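Getting the Most Out of a Small Laundry

Posted in February by the Home Desk

Print this page | E-mail this page

I love a small laundry. Ours is barely wider than the door, it has a concrete tub older than I am, and I would not swap it for one of those big bright ones in the magazines (well, maybe for a weekend). When every shelf is within arm's reach you get into a rhythm, and the washing stops hanging over you like homework. These are the habits that have stuck with us over the years, and a couple that I only picked up this summer and can't stop telling people about.

Start with the lint

Clean the dryer filter before each load, not after. I used to do it after and I'd forget half the time. Now the filter comes out while the wet things are still in the basket, and it's done in a few seconds. Every couple of months wash it in warm soapy water with an old toothbrush and let it dry right through before it goes back. Fabric softener sheets leave a film you can't see, and if water pools on the mesh when you run the tap over it, the film is there.

Front loaders have a little trap down near the floor as well. Put a baking tray and an old towel under it, open it slowly, and prepare to be reunited with your hair ties! Our Nordin has the trap behind a flap that needs a coin to open, so there's a coin sticky-taped to the side of the machine and there it stays.

Use less powder

Most of us use far too much. Try half the scoop for a month and see whether you notice. If the towels have gone stiff and grey, run them through once with no detergent at all and a cup of white vinegar in the softener drawer, and watch how much suds still comes out of them. I did this with eight bath towels and they came off the line like new. Don't ever mix vinegar with bleach, in the machine or in a bucket.

Stains

Blood: cold water, straight away, and keep rubbing with plain soap. Grease: dishwashing liquid, worked in with your thumb and left for fifteen minutes. Grass: methylated spirits on a rag, but test a hidden seam first. Tomato: rinse from the back of the cloth, then hang it in full sun while it's damp. The sun does wonders with tomato — I've had a white school shirt go from hopeless to perfectly wearable in an afternoon.

Keep it all out of the dryer until the mark has gone. Heat sets nearly everything.

Hanging out

Shake each piece hard before you peg it. Shirts go upside down, pegged at the side seams, and trousers go by the waistband with the pockets pulled out. Leave a hand's width between things if there's no breeze. If you dry indoors, a rack under the ceiling beats one on the floor every time, as the warm air is all up there. Ours is a Kuneo pulley rack that came secondhand with 300 pegs in an ice cream bucket, and I still haven't broken them all.

Wooden pegs go mouldy if they live outside. Bring the bucket in! If they've already spotted, soak them in hot water with a scoop of oxygen bleach and dry them in the sun.

Shelves and hooks

A shallow shelf is far better than a deep one. At 200 mm you can see everything on it, and the half-used bottles don't go and hide at the back. I put ours up on plain brackets, 165 mm above the tub taps, and it's the best hour I've spent in that room. Put a rail underneath for coathangers so shirts can go straight from the machine onto a hanger.

Into masonry, drill the brick itself if it's sound, go slowly, and vacuum the hole before the plug goes in. Wear glasses. For light things like a dustpan, the Skutix stick-on hooks have held for us on painted surfaces, provided you wipe with metho first and leave them alone overnight before hanging anything.

The floor

Pull the machine out twice a year. Mop under it, check the hoses for bulges and put a spirit level on top before you push it home. A machine that walks is usually only a turn or two of one foot away from standing still. Stone floors want a neutral cleaner and no vinegar, which etches marble and limestone. A few drops of pH-neutral dishwashing liquid in a bucket of warm water will do, then go over it with a dry cloth.

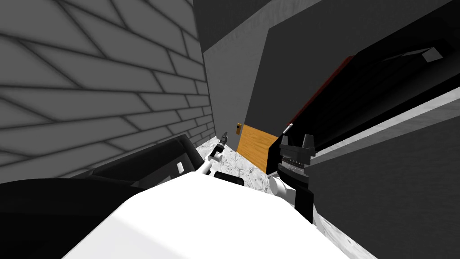 Comments

Osov: Tried the half scoop and the towels are so much softer already. One question, does the vinegar hurt the rubber door seal if you do it often?

Pegbasket: I'd keep it to now and then. I wipe our seal with a damp cloth after the last load and leave the door ajar, and it has never gone black.

Tubside: Coin taped to the machine! Doing that tonight.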